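Wrist camera pose from the finger tag drops out inside white cabinets. Is my averaging method sound?

Asked by punberg_lab

I'm writing up a small study on reaching into enclosed shelves with a two-stage arm policy, and I'd like someone to check the method before I send the draft round.

The set-up is a wrist camera looking along the gripper, with a square fiducial tag stuck to the front face of the finger. We detect the tag in every image and use it to get the finger's position relative to the camera, so we don't have to trust the motor reading. On the open bench this works well. Inside the cabinet it goes wrong. The tag is still in view but the detector either misses it or gives a pose that jumps between two tilts.

What I do now is take a window of 16 images, throw away any with no detection, and average the rest. The draft reports the averaged position error over 400 reaches, and it looks good. My supervisor at Mudgway says the result is too good and I should say how many windows were thrown away. I fill short windows from the last good one. Is that acceptable, and is there something better I could do with the images themselves?

One of the cabinet images is below. The tag edges are a bit soft and nearly everything behind the finger is white, apart from a dark region down the right edge.
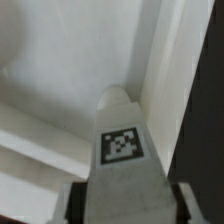
Answers

novura_tim

Your supervisor is right. If you fill short windows from the last good one, your error figure is partly measuring how slowly the arm moves. Report three things separately: the share of images with a detection, the error on windows with real detections only, and the error with the filling switched on. Put them in the same table. A reader can then see what the filling buys you.

On the jumping tilt, that is the usual two-solution problem with a small flat square. Both answers fit the four corners nearly as well, and when the corners are soft the wrong one wins fairly often. Averaging the two gives you a tilt that belongs to neither, so don't average rotations until you have dealt with it. Two things to try:

Keep both solutions from the solver, and pick the one closest to what the finger joint allows. Your finger can only move along one path, so most wrong tilts can be ruled out straight away.

Fit the whole window at once with the finger's travel as the only unknown. You know where the tag is fixed, so you are solving for one number instead of six. We did this on the Fleva arm and it was far steadier than averaging. You will need to calibrate the tag's place on the finger first. I used 30 poses on the open bench, spread over the full travel.

As for the image, the pattern is blurred but the dark square still stands out from its pale margin. I would look at the corner refinement step before blaming the white walls. Check your exposure as well. If auto exposure is on, lock it and run the same reaches again, otherwise you can't tell blur from brightness.

greyshelf

Just use a bigger tag. We had the same trouble and went up a size and it was fine.

kettle_and_cable

A bigger tag may not fit on the finger without going over the edge, so measure before you order any.

I agree with most of novura_tim's answer but would add a point about the write-up. Your 400 reaches are not 400 separate tests if they were done in a few long sessions with the same calibration. I had a paper sent back for this. Group them by session, work out the error for each session, and give the spread between sessions. If you only have 9 sessions, say so. It makes the error bars wider but they will be honest ones.

Also, what are you comparing against? If the motor reading is your ground truth, you can't claim the tag is better than the motor reading. You need an outside measurement for at least part of the set. A dial gauge on the finger with the arm parked is slow but cheap, and you can do it inside the cabinet with the door open.

Last thing, keep the raw images. When we changed the solver we could rerun everything in an afternoon. The runs where we had only saved poses had to be done again from scratch, and that took most of February.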